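Sorting small parts before they take over the bench

Most of what clutters a workbench is small: switches, batteries, half-used tape, a connector saved from something that got thrown out. Large tools find their own place. The small stuff needs a system, and the cheapest one is two trays in different colors. Red holds anything not yet sorted. Blue holds anything ready to put away. 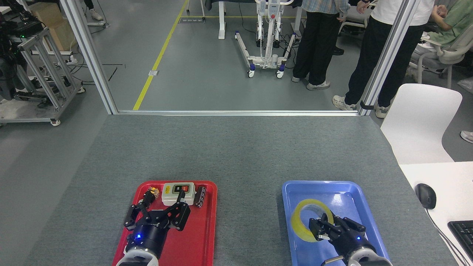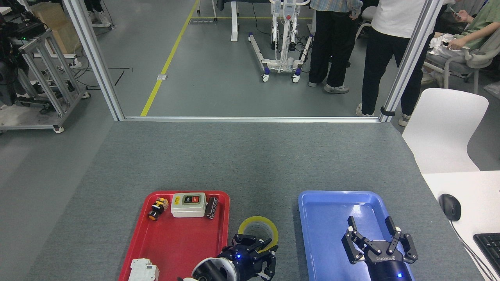 Empty the red tray once a week. If you can't say what a part belongs to, put it in a bag with the month written on it. Anything still in the December bag a year later can go.

Batteries. Keep new and used ones apart. A strip of tape over the terminals of 9-volt and lithium cells keeps them from shorting in the drawer. Take used ones to a drop-off point, not the kitchen trash.

Tape. Fold the end under before you put the roll down – it saves picking at it later. Store rolls on their sides in a closed box. Dust on the edges makes tape tear crooked.

Switches and plugs. Never test a salvaged switch on house current. Use a meter, and throw out any switch with a cracked case or scorched terminals.

Screws. Jars with lids work better than open tins. Label the side of the jar if it sits on a shelf and the lid if it sits in a drawer. Buy the sizes you use most in boxes of 200 and skip the assorted packs.

Old carpet makes a good bench cover for light work. Parts don't roll far on it and cases don't get scratched. Take it up before soldering or using glue, and vacuum it with a piece of stocking over the nozzle to catch dropped screws.

Write to Denise Rowbotham at Gadby Home Notes with your own tips | © Gadby Home Notes, 1 July 2022 | Back to top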